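Simulation first, hardware second: how Kendinley collects its grasping examples

Aleksandra Stępień runs data collection for the manipulation group at Kendinley. Her work sits upstream of the learning code. She decides which objects go into the simulator, how they are placed, and which attempts are kept.

"The policy sees what the wrist camera sees," she said. "If the bowl fills half the view, it has to work with the other half. We used to move the objects apart to get tidier episodes. The resulting model was poor at anything crowded, so we stopped."

The current set contains 759 episodes, of which 248 involve a tool next to a dish or bowl. Each is driven by an operator through a hand controller and stored with joint positions, gripper opening and rendered views. Failed grasps are stored too, under a separate label.

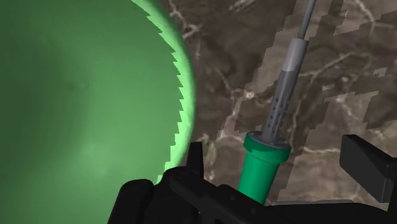
Simulated close view: green bowl, soldering iron and gripper over a marble surface.

Surface textures are swapped between episodes. Stępień does not aim for realism in them. "Jagged edges are fine. Stone, wood, a flat color, all fine. I want the model to lose interest in the table."

Chidubem Igwe maintains the replay tool, called Dellska, which runs each recorded episode again from its stored commands and compares the end state with the original. An episode that diverges is sent back for inspection. He puts most divergences down to contact settings.

"Thin objects are the worst," Igwe said. "A handle between two fingers can settle differently if the time step changes. We fixed the step in November and re-ran everything recorded before it."

Operators work in blocks of 40 episodes and then change object sets. Igwe would like shorter blocks. Stępień would not, citing the setup time for each change.

Asked about transfer to the physical arm, both were cautious. The group has tried 3 object sets on hardware so far, and Stępień declined to give success rates until the trials use the same start positions as the simulator.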